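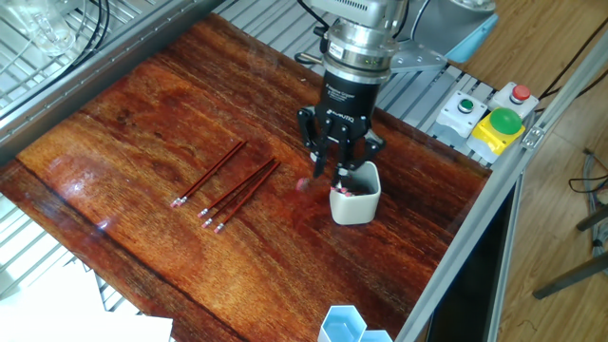 Adaptive gripper with pencil, above the white cup.

Tronmont Manuscript Workshop
Notebook, collation of the pilgrimage manual
Entry of 11 Sep 2026

Work resumed on the Arabic pilgrimage manual with Ottoman Turkish glosses. Two witnesses are in use: the Flekow copy (F), which remains the base text, and the Gündoğdu copy (G), consulted in the reproductions received in July. F has 267 leaves. G is shorter and lacks its opening, so no comparison is possible for the author's preface or for the chapter on the obligation of the journey.

Session covered the end of the chapter on entering ihram and the first part of the chapter on circumambulation. Readings were entered in the collation file as they were agreed. Disputed readings are set out below and should be treated as provisional until the second reader has initialled them.

F 13r, line 4. F has the intention spoken after the two units of prayer. G places the same sentence before the prayer. The order in F agrees with the summary the author gives at the close of the chapter, and F is retained. G's order has been entered in the apparatus. The sentence in G stands at the foot of a page, and the catchword there does not match the first word of the page following. A leaf may have been misplaced when the volume was rebound, and the sequence of G should be examined before anything further is built on this variant.

F 13v, margin. Gloss in a later hand on the talbiyah, advising that the voice be raised on ascending a slope, on descending into a valley and on meeting other riders. G has the gloss in the body of the text. Earlier practice in this notebook was to leave such passages in the margin where F has them there, and that practice is followed. The translator asked whether the gloss is to appear in the English at all. Agreed that it will appear as a footnote, labelled "marginal gloss", with no attempt to assign it to the author.

F 14r. Wormhole through the third line, affecting the second half of one word. The surviving letters permit either "garment" or "garments". G has the plural without damage. Plural adopted, in square brackets.

F 20r to 20v. Opening of the chapter on circumambulation. Both copies begin from the Black Stone and direct the pilgrim to keep the House on the left. The difficulty lies in the passage on losing count of the circuits. F reads, in our draft translation: "If he is in doubt as to the number, let him build upon the lesser and complete the seven." G omits "and complete the seven". The omission can be explained by the following sentence, which ends in the same word, and the scribe's eye has probably passed from one to the other. F retained. The translator prefers "proceed from the lower number" to "build upon the lesser". The literal wording has been kept in the working draft, and the smoother wording is recorded beside it. The choice should be made once for the whole book, as the same verb occurs in the chapter on prayer while travelling.

F 21r. The supplication between the Yemeni Corner and the Black Stone is given in full in F and by its first words only in G. Both are Qur'anic. House style calls for the verse reference in the margin of the translation and full vocalization in the Arabic. The draft had the vocalization but not the reference. Corrected.

F 22v. A Turkish gloss beneath the line explains the Arabic term for the brisk pace of the first three circuits. The gloss is in red in F. Colour has not been recorded consistently in the earlier chapters: some files carry the tag for red ink and others carry nothing. It is requested that whoever opens a chapter for any other purpose check the rubrication against the reproductions while it is open, and sign the sheet. A separate pass for ink colour alone is not justified at present.

Spelling and transliteration. Three forms of the same term were found in the draft: ihrām, ihram and ehram. The last reflects the Turkish gloss and is to be kept only where a Turkish passage is being transliterated. In the English text the plain form "ihram" is used in roman type. "Tawaf" is treated in the same manner. "Circumambulation" may stand in chapter titles. Place names take their ordinary English form where one exists.

Honorifics. The question was raised again of whether the formula of blessing after the Prophet's name should be printed each time. F gives it in full in most places and abbreviates it in a few. G abbreviates throughout. Decision of the earlier meeting stands: the Arabic follows F exactly, abbreviations included, and the English gives the formula in full at every occurrence. The prefatory note must state this plainly. Some readers will otherwise take the abbreviated forms in the Arabic for an editorial choice.

F 80r. Consulted out of sequence for the cross-reference on the farewell circumambulation. The author writes "as we have said in the chapter on entering", yet no such remark is present in that chapter in F. It may have stood in the part of the chapter missing from G, in which case the loss is in F also, or the author may have had an earlier draft of his own in mind. No note is to be written until the remainder of the chapter has been collated. A query has been placed in the file under the leaf number.

Condition. The reproductions of G are legible in the main, although the gutter is tight and the final letters of some lines are lost in shadow. A request has been drafted for fresh exposures of the pages concerned, with the volume supported at a wider opening if its keeper considers that safe. The list of pages is attached to the draft. F was returned to its box after the session. The upper joint of the binding is weaker than at the last inspection and the volume should be opened on the foam wedges only, never flat. The condition sheet has been amended.

Files. The collation file was exported to Onlow at the close of work. The export dropped the marks of vocalization on two lines of the supplication at F 21r, and these were restored by hand. The same fault was seen in the chapter on the obligation of the journey. Until the cause is known, any vocalized passage must be read against the source after export, and the reader's initials entered in the last column.

Outstanding:
Sequence of leaves in G, beginning from the faulty catchword.
Second reader's initials for F 13r and F 20v.
Rendering of "build upon the lesser", to be settled with the translator for all chapters.
Wording of the prefatory note on honorifics.
Request for new exposures of G to be sent.
Query at F 80r left open.

Next session begins at F 23r with the two units of prayer after the circumambulation. The reproductions of G for that section are in the second folder, and the first of them is upside down.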